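The Bin at the Bottom of the Stairs
By Ezekiel Delacroix

It started with a hairbrush, as most rows in our house do. My daughter wanted hers, I wanted to leave, and we'd both looked in every sensible place twice.

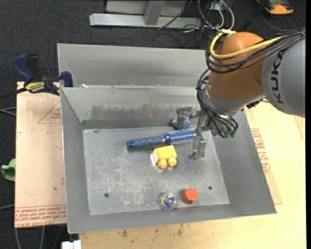

I've tried all the clever storage. I had the Crenshaw drawer dividers (2 sets, still in the airing cupboard) and a fabric thing from Triltik that hung on the back of a door until the door stopped shutting. What I've ended up with is plain metal bins, and I'm a bit in love with them.

Mine came from a salvage yard in Curnmont, £20 for the pair, and they weigh a ton. Sheet metal, sloping sides, no lid, no charm whatsoever. But you can see straight to the bottom! A hairbrush, a toy block, a swirly bouncy ball – anything bright shows up a mile off against dull grey, and you don't have to tip the whole lot over the hall carpet to find it.

The rule is simple enough that even I stick to it. If it's on the floor at bedtime and it hasn't got a home, in it goes. The second bin takes whatever is leaving the house: library books, the neighbour's casserole dish, shoes for the mender.

I empty the first one on the last night of the month with a cup of tea and the radio on. In October I pulled out 107 things, and yes, I wrote them all down, as I'd promised the editor a proper number. Hair stuff was the biggest pile by miles (brushes, bobbles, a comb with half its teeth), then bits of building sets, then balls. I don't remember buying a single ball.

Round brushes deserve a word while I'm here. They collect fluff like nothing else, so pull the hair out with the tail of a comb before you put them away, then give the bristles a swish in warm water with a drop of shampoo and dry them on their side.

If you'd like something smarter, Tandusell do a lidded version for £80. I had a go with one for a fortnight and gave it back. With the lid down, we all forgot to put anything in it.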